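Stripping a Desktop Computer for Parts

Filed under: Workshop, Electronics
Compiled by Chanida Noiphan

These notes cover taking down an ordinary tower computer on a workbench, either for reuse of parts or before rebuilding it. Most office machines come apart with one Phillips screwdriver and very little force. If something needs force, look for a second latch.

Before opening the case

Shut down, switch off the supply at the back, pull the power cord and hold the front button in for several seconds. Disconnect everything else. Discharge yourself on bare metal or wear a wrist strap clipped to the chassis paint-side in, where the metal is exposed. A strap clipped over paint does nothing.

Lay the tower on its side with the removable panel facing up. Gravity then holds cards and modules in their slots, and a dropped screw stays where it can be found. A slatted bench top is good for air and dust but poor for small screws, so put a tray under the work or keep a magnetic dish within reach. I use the Inberg dish with the rubber base. The plain steel one slides.

Order of removal

1. Data and power cables. Note the routing first. SATA plugs with a metal clip are released by pressing the clip. Pull on the plug body.
2. Expansion cards. Many office cases hold the brackets with plastic clips in place of screws, often colored blue. Blue or green usually marks a part meant to be handled without tools, but the color code varies by maker.
3. Drives, with their cage if the cage comes out as a unit.
4. Memory. Open the latches at the ends of the slot and lift the module by its edges.
5. Heat sink, then processor.
6. Power supply.
7. Motherboard.

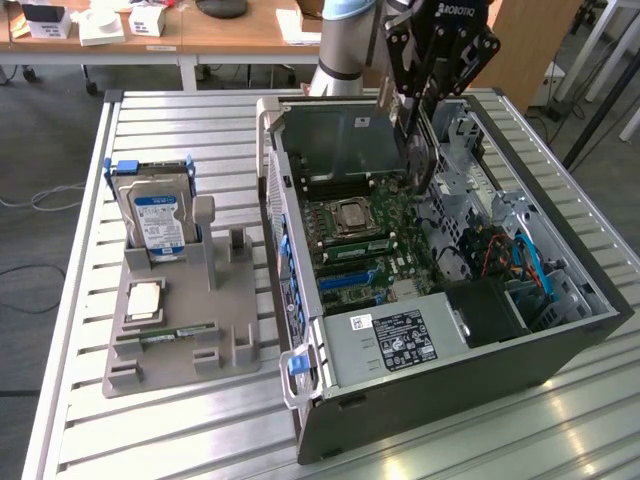
The processor deserves more care than the rest of the list put together. Run the machine for ten minutes before shutdown so the old thermal paste softens, then twist the heat sink slightly before lifting. Release the socket lever, raise the frame and lift the chip straight up. On boards where the contacts are in the socket, do not touch them or let anything fall in. Refit the plastic cover if you still have it. Bent contacts are seldom worth repairing on a board of this value.

Do not open the power supply. The capacitors can hold a charge long after the cord is out, and there is nothing inside that a home workshop needs. Photograph the label before storing the unit – the output ratings are on it, and labels fade.

Sorting and storage

Bare boards and memory go in antistatic bags. Processors go in a clamshell or a slotted tray that keeps the chips apart. A tray with posts and slots cut to the parts is faster to load than bags and shows at once when something is missing. Kaladis sells a flat one; a printed one works as well if the edges are cleaned up, though ordinary plastic can build up static, so line it with antistatic foam for bare parts.

Screws: keep 6-32 and M3 separate. They look alike and will cross-thread. A Hikar box with 13 compartments is enough for one machine and its spares.

Dust

Use a soft brush and short bursts of canned air, can upright. Hold fan blades still while blowing. Wipe old paste off with isopropyl alcohol and a lint-free cloth.

Next page: testing used memory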